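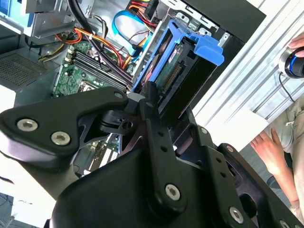 Culeo is our method for labeling wrist-camera footage of teardown tasks by contact state instead of by task step. A step label such as "remove drive" covers several seconds in which the gripper approaches, touches, loads and releases a part, and a policy trained on it learns to smear those phases together. Contact-state labels cut the same clip at the moments when the mechanical relation between finger and part changes. The hard case is the one where the hardware hides the evidence. With the center link reaching toward a blue drive caddy and its tip close to the lower edge of the drive, the finger links cover a good part of the motherboard, and a single frame cannot settle whether there is contact. The procedure on this page is built for frames of that kind.

This page covers labeling, training and checking. It assumes you already have synchronized wrist video, joint positions and motor current, and that you can run the Grenance trainer. Installation is covered separately.

What you need

Clips exported from the Grerkum recorder, or any recorder that writes video and joint data against one clock. A signal viewer that can scrub video and current together. The label file template from the Culeo repository. A held-out set of machines, chosen before labeling starts.

The Doãn set, used for the results at the end, has 3,362 clips of desktop towers with the side cover off. Every clip ends with a part either out of its bay or still in it. Both outcomes are kept. Do not filter out failed removals – they contain most of the slip labels.

Step 1: Check the clocks

Open a clip and find the first frame where the gripper starts to close. Find the matching rise in motor current. The two should agree to within 2 frames. If they do not, correct the offset for the whole session and check again on a clip from the end of that session. An offset that grows over time is drift, and a single correction will not fix it. Resample against the recorder clock before going further.

Skipping this step produces labels that look fine in the viewer and train badly.

Step 2: Mark the states

There are 3 states: free, touching and loaded.

Free means no contact with the target part. The gripper may be in contact with something else, such as a cable. Record that in the "other" field and leave the state as free.

Touching means contact without enough force to move the part. Current rises above its idle level but the part does not shift relative to the bay.

Loaded means the part is held or pushed hard enough that it moves, or that it would move if a latch were open. A caddy being pulled against a closed latch is loaded.

Scrub forward from the start of the clip and place a boundary at each change. Use current to place the boundary and video to name the state. Doing it the other way around gives late boundaries, because visible motion lags force by several frames on a stiff latch.

Step 3: Handle occluded frames

When the contact point is hidden behind a finger link, do not guess from the pose of the arm. Work through the following checks in order and stop at the first one that gives an answer.

Look for motion elsewhere on the part. A drive caddy is rigid, so a shift at the latch tab is as good as a shift at the hidden edge.

Look at cables attached to the part. A cable that moves with the part and not with the gripper suggests load. Cables that only brush the gripper tell you nothing about the part, and in a crowded case there will be many of them.

Look at the current trace. A step followed by a plateau is usually touching. A ramp is usually loaded.

If none of these settles it, use the label "unknown". The trainer masks unknown frames out of the contact loss but keeps them in the image encoder, so they are not wasted. A clip in which more than half of the frames are unknown should be set aside for review.

Step 4: Train

Point the Grenance config at the label file and set the contact head to on. Leave the action head at its default width. Train the contact head alone for the first 1,000 steps with the encoder frozen, then release everything. Starting with both heads active tends to let the action loss dominate, and the contact head settles on predicting free for nearly every frame.

Watch the contact loss by state and not as an average. Free frames are far more common than loaded ones, so the average falls even when loaded is not being learned. If the loaded curve is flat after the encoder is released, raise its class weight and restart from the frozen checkpoint.

Step 5: Check against held-out machines

Split by machine, never by clip. Two clips of the same tower share a board layout, cable routing and lighting, and a clip-level split will report a score that does not carry over to a new case.

For each held-out clip, compare predicted and labeled boundaries. Report the touching-to-loaded boundary separately. It is the one that decides when the arm begins to pull, and it is where step labels did worst in our runs.

Results and known problems

On the Doãn set, contact-state training gave fewer early pulls than step labels on held-out towers. The gain was largest for drive caddies and small for memory modules, where the retaining clips release with very little travel and the current signal is close to noise. We do not recommend the method for memory modules in its current form.

Ribbon cables are still mislabeled often. They deform under load without leaving the connector, so the rigid-part check in Step 3 does not apply to them. Mark them unknown until the next label revision.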